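Hotel breakfast at the Lido, worth paying for?

pschwaiger
Two nights at the Lido in September with breakfast added on. Pastries were good, eggs were lukewarm by nine and the coffee machine had a queue. I wouldn't pay for it again. Anyone else?

Colette C
Went in the same month and disagree. The plum cake alone was worth getting up for. Did you go down late?

pschwaiger
Quarter to nine. Breakfast runs until half ten, so I don't call that late.

Solange_Pons
Eggs are cooked to order if you ask at the hatch. There's a sign but it's behind the juice.

evan_aubert
Sign or not, hot food on a buffet should be hot. Ferrand, two streets down, does a smaller spread and keeps it topped up. No plum cake though.

Colette C
Ferrand's bread is from a packet. I'd take the Lido.

Solène Ch.
Posted November 6, 2021 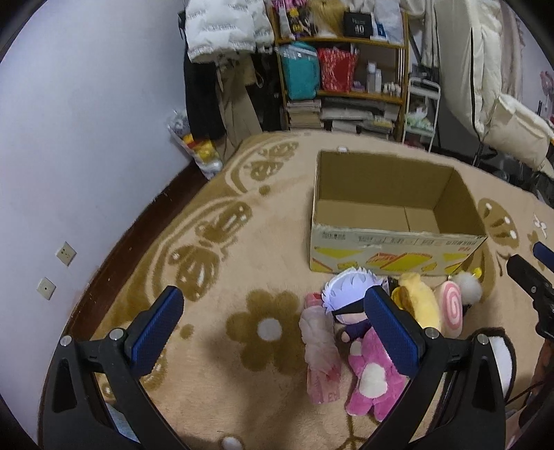

Reading time: 2 min

I wrote up both places on my page. Short version: Lido for the baking, Ferrand for anything cooked. Room 53 at the Lido is right over the kitchen, so ask for another.

pschwaiger
Fair enough. I'll try the hatch if we go back, but I'm booking room only.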